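Sonard Clutter Set – simulated tabletop scenes for grasp planning

Version 4, updated Monday, October 25, 2021

Sonard Clutter Set is a package of simulated kitchen scenes for training and testing grasp planners on crowded surfaces. It was put together at Gernley by Sohail Mughal and Rafia Orakzai as the test bed for their work on grasp ranking, and it is now offered on its own to labs and companies that want to run the same tests.

What it is for

Most grasp planners do well on one object standing alone. Results drop when objects touch, overlap, or lean on each other, and the drop is hard to measure on a real bench where no two setups match. With Sonard, every planner gets the same scene, the same object poses, and the same arm start position. A run can be repeated exactly from its seed number.

The package has 295 object models and 627 saved scenes. Objects are household items and food. Each scene is stored with full pose data, a mass and friction value for every object, and rendered views. Users can also write their own scenes in the same file format.
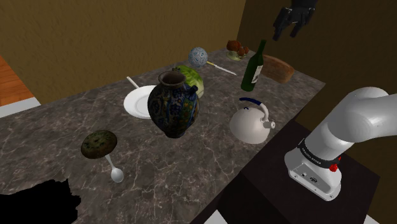
Scenes are built in two steps. Objects are first placed by a sampler that allows overlap in the top view, then the physics engine runs until everything settles. Scenes that do not settle within 15 seconds of simulated time are thrown out. Wall, floor, and counter materials are drawn separately, so the same layout can be rendered with different surroundings to check whether a planner depends on background color.

The grasp ranking method

The planner included with the package is the one from the April report. It samples hand poses over the whole surface, removes those that would hit a neighboring object, and scores the rest with a small network. The score takes in two things: how likely the grasp is to hold, and how far the other objects are expected to move. The second term can be turned off – the report gives results both ways.

With the second term on, the planner picked fewer grasps that knocked over a neighbor. It was also slower, and it gave up more often when a thin object lay partly under another one. Flat items such as plates and cutlery remain the weakest group. These results are from simulation only, and no claim is made here about real hardware.

What you get

Scene files and object models
Sampler and settling scripts
Grasp ranking planner with trained weights
Scoring tool and baseline results
Setup guide

Known problems

Small patches of a surface may come out solid black in some renders. Pose data is not affected, and the scoring tool does not use the rendered color. Contact between very thin objects can be unstable at large time steps, so keep the default step unless you have a reason to change it.

Licensing

Academic licenses cover one research group. Company licenses are handled by Afridi Sutton, who can also quote for custom object models. Updates within version 4 are included with both.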